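2024年10月26日 作業ノート(染色、藍の小さい甕)

今日は朝から甕の様子を見た。表面の泡は少なくて、色は紫より茶色に近い。においは先週より弱いと思う。pHを測る紙がもう残り少ないので、スタクラ(Stakura)に注文すること。9月に買った箱は思ったより早くなくなった。

かき混ぜてから90分待って、綿の布を3枚染めた。1枚目は5分つけて、空気に当てて、もう一回5分。2枚目は同じやり方で、つける回数を3回にした。3枚目は前の晩から豆乳で下処理をした布である。3枚目だけ、端のほうに白いむらが出た。豆乳をしぼるとき、私の力が同じではなかったかもしれない。次は脱水機を短く使ってみる。

色の名前について。見本帳に「うすい青」「少しうすい青」と書いていたら、あとで自分でも区別ができなくなった。これからは布に番号をつけ、つけた時間と回数を必ず横に書く。色の言葉は最後に書くか、書かない。藍のほかの色、たとえば茜や黄色の染料も同じ規則にしたい。

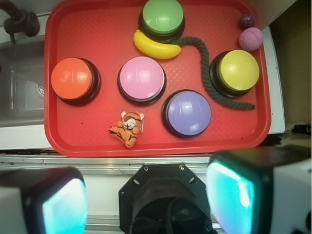

ネヴィル・ピルキントンからは、番号だけの見本帳は人に見せるときに冷たい感じがするので、色の言葉も一つは残したほうがいい、と言われた。彼の意見では、同じ布を見ても人によって違う言葉を使うから、そのことが記録として面白いそうだ。私は半分賛成である。では言葉の欄を残して、書いた人の頭文字も入れることにする。

甕の温度は18度だった。低すぎる。夜は毛布を巻いて、明日の朝もう一度測る。温度を上げる前に灰汁を足すのはやめておく。前にそれをして、三日ほど何も染まらなかった。ふすまは少しだけ入れた。量を書くのを忘れたので、次からは先にはかりに置いてメモする。

水洗いについて、マルタさんへ。2枚目の布はまだ水の中に入っています。水が黄色くなったら替えてください。強くもまないでください。干す場所は窓の近くではなく、奥の棒のほうがいいです。日が当たると折り目のところだけ色が変わるようです。

残っていること
・pHの紙の注文
・3枚目のむらを明るいところでもう一度見る
・ウルミラさんに茜の根の残りを聞く
・見本帳の古いページに番号を入れる(途中まで)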